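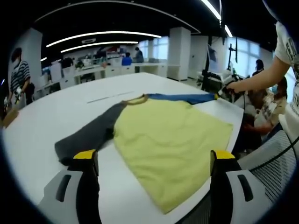
Sleeve pinch on the multicolor shirt, left unit on the charcoal side, right-hand unit on the blue cuff.

Search tickets Go

Ticket: folding demos, policy stops at the second sleeve
Project: Derkard
Opened 10/8/22
Status: open, waiting on retrain

OK, writing this one up properly because I've now explained it in chat to three different people and I keep forgetting bits. Short version: the folding policy we trained on the handheld demos does the first sleeve fine and then hangs over the second one, opening and closing the fingers and not going anywhere. It happens on 19 out of 32 rollouts. The rest finish the fold, some of them very nicely!

Setup is the same as in the May runs. Shirt flat on the big white table, two handheld grippers per demo, one view from each. The training set is Lolico v4, a bit over 3000 demos, and I didn't touch the action space or the image size. Checkpoint is the last one from the Pralov run.

First thing I tried was the obvious one, lighting. Those long ceiling strips wash out the pale part of the shirt in some views, so I turned down exposure in the loader and re-ran. No change at all. Put it back.

Second thing, time sync. I was really hoping for this one, because it would have been an easy fix. I plotted gripper width for left and right against the video and found the right unit lagging by about 4 frames on a batch of demos. Fixed the offset, retrained overnight on just the shirt subset, and the pinch itself got crisper (you can see it close on the fabric and not next to it). Still hangs before the second sleeve, though. I'm keeping the fix, so please don't revert it.

Third thing, and this is where I think it gets interesting. I went back and watched the demos themselves, which I should have done before burning a night of compute. I was looking for what the policy sees in the gap between the two sleeves. 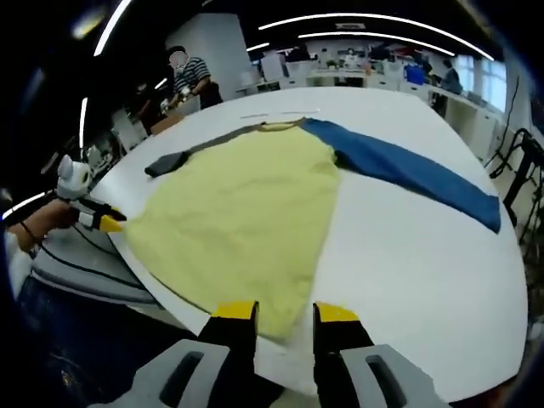

So my theory is that we never taught it an order. Some demos start with the gray sleeve, some start with the blue one, and a few bring both in at once. Each one is a perfectly good fold. But the policy only gets a short history, and with one view per gripper it can't always tell which sleeve has been done once that part of the shirt slides out of view. It averages the options and sits there. The 19 bad rollouts all stall at that same point, which fits. It also fits that plain one-color towels from the same set never stall – they don't have sleeves to choose between.

To check it I split the demos by which sleeve goes first. I tagged them from the width signal plus the direction of travel, no hand labeling, and then trained a small model on the gray-first ones only. That model finished the second sleeve on every try I gave it before I had to hand the table over. I only got through a handful, so I'm not calling it solved, and I haven't run the blue-first half yet.

What I'd like to do next:

- full retrain with a first-sleeve tag as an extra input, same seed as the Pralov run
- longer history with no tag, to see if memory alone does it
- both of them, if Hafstein has room in the queue

If you're recording more shirts in the meantime, please keep doing them the way you like. I know it's tempting to tell everybody "gray first, always", but I want the mix in there, otherwise we'll only find out about this again with the next garment. Do write the order in the notes field, it saves me from guessing on the both-at-once ones, where my tagging script is pretty bad.

Update, same ticket: the tagging script crashed on demos with no clean close on the left side. Patched, it skips them now and writes them to a list. The list is in the Derkard folder next to the rollout videos. Retrain with the tag is queued, and I'll post the rollout numbers in this ticket when it's through.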